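Budget for a two-arm table, what am I missing?

Posted by Dexter Lindqvist, January 2, 2018

We want two small arms on one framed table for setting out candle holders and vases. Arms and table are quoted. I have $600 left for everything else.
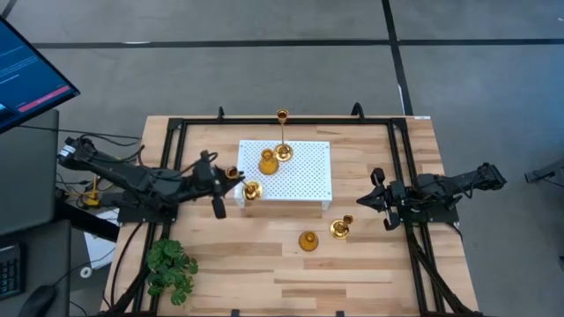 Two arms, one table, a perforated riser in the middle

Is that enough, and what goes first?

Ezekiel Mercado
Cables and spare gripper fingers. I order 5 sets at a time from Skaro. Price the glass too. Brass can take a knock, so practice with that.
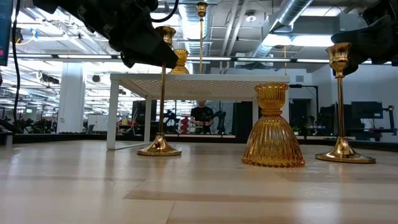
Reginald Brannigan
depends on the arms

Thaddeus Van Dusen
Plan for floor space. Leave room at the side for a desk with a monitor and keyboard, and tape off the floor. Our frame bolts and clamps came to $172 from Dremlow, and delivery took 7 weeks. 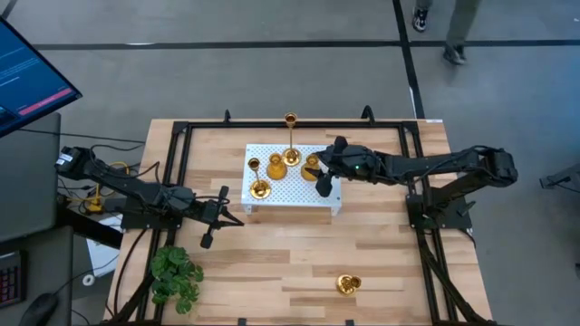 Desk to the left of the table, tape lines on the floor

I would hold the rest until May.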